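The first time Neema Nzioka knocked on a stranger's door to ask for a vote, the man who answered thought she had come about the boiler. She laughs about it now, with both hands round a mug of tea at her kitchen table in Skodasholm, but she remembers standing on the step with her leaflets and feeling the speech she had practised all morning drain straight out of her head.

"He was so pleased to see me," she says. "He'd been waiting for the boiler man since breakfast. And I had to say, no, I'm terribly sorry, I'm standing for the council. His face fell! But he let me in anyway, and we had a look at the pilot light together, and then he told me everything that was wrong with the number 30 bus."

That was in October, and by the end of the month she had won the by-election with 483 votes and become the newest member for the ward, which takes in Skodasholm itself, the terraces behind the old dairy and the long straggle of houses everyone knows as Bustside.
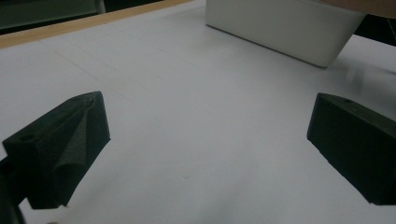 5 min read
Published 2022-01-04

I had expected to talk mostly about the campaign, but she is far more interested in what has happened since, and I can't say I blame her. A campaign is a few weeks of sore feet. The work that follows is a stack of reports as thick as a loaf, a great many emails about hedges, and evening meetings in a chamber where the heating goes off at eight.

"I took a blanket to the second one," she says. "I did wonder if it would look rude. Then I saw that the member opposite had brought a hot water bottle, so that was all right."

She came to politics sideways. She had moved to the town for a job in the pharmacy at Hijazi, the little parade of shops by the station, and over the years she got used to people telling her things while they waited for their prescriptions. They talked about damp, mostly, and about school places, and about the bus — always the bus. She started writing the complaints on the backs of paper bags so that she could look up who was in charge of what, and she would ring the council in her lunch hour.

"I thought I was being helpful, and I suppose I was, but I was also being a terrible nuisance," she says. "In the end a very patient woman on the switchboard said to me, you do know there's a vacancy coming up? I think she just wanted her lunch back."

She stood as an independent. Two of the parties had asked her in for a chat, and she went to both and enjoyed the biscuits at both, but she came away feeling she would spend more time learning what she was supposed to think than finding out what people wanted. She is careful to add that she has nothing against anyone who does join. Her sister is a party member in another county and they have only fallen out over it once, at a christening.

I asked whether being on her own made it harder to get anything done, and she took a long while over the answer, getting up halfway through to let the cat in.

"Yes," she said when she had sat down again. "It does. You haven't got a group to sit down with beforehand, so you read all of it yourself, and you have to go and ask people for their votes one at a time, like borrowing sugar. But they do lend it to you, quite often. I've been surprised how often."

The matter taking up most of her evenings at present is Dandedico, the scheme to turn the empty depot at the bottom of Bustside into homes with a small health centre attached. It has been talked about for so long that some residents have stopped believing in it, and she has some sympathy with them. The latest plans show 30 homes, and the argument is over how many of them should be let at a rent that somebody working at the bakery could pay.

She would like it to be half. The developers have offered a good deal less. The next round of talks is to be held in private, and she doesn't care for that at all, though she accepts that some of the money side has to be kept quiet until it is settled.

"What I can't accept is people in Bustside finding out from the paper," she says, and then, with a look at my notebook, "no offence."

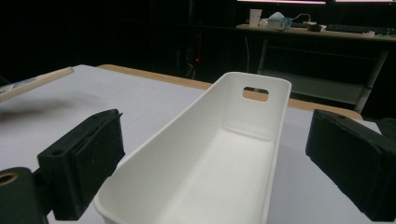
White storage basket on a table.

Her surgeries are held in the back room of the library, and more than 30 people came to the first. She had put out a handful of chairs and had to go round borrowing more from the children's section, so that for most of the morning she discussed drainage with grown men whose knees were up round their ears. She has kept the small chairs. She says it puts everyone in a better mood.

I went along to the next one, and what struck me was how much of it was listening. A couple came about a streetlamp that shone into the baby's bedroom. A retired driver had drawn out a whole new timetable in coloured pencil, and she went through it with him line by line and asked if she could borrow it. An elderly woman had no complaint of any kind. She wanted to see what the new councillor looked like, and stayed for a quarter of an hour.

There have been less cheerful moments. She had some nasty messages during the campaign, a few of them about where her parents were born, and she talks about them briefly and without much expression. She reported the worst, deleted the others and went out canvassing that same evening, though she did ask a friend to walk with her.

"I'd be lying if I said it didn't bother me," she says. "I just had a street to finish, and I knew if I went home I'd sit and read them all again. So we finished the street. Lovely street, as it happens. Somebody gave us plums."

The seat comes up again in the ordinary elections, and she hasn't made up her mind whether to stand. Her manager at the pharmacy has been kind about the hours, but it can't go on being kindness for ever, and the allowance doesn't stretch far. She would like to see Dandedico through to the first brick, if she can. She would also like a Sunday-ish sort of evening bus, even an hourly one, and has a meeting with the operator once the holidays are properly over.

She is taking the coloured-pencil timetable with her.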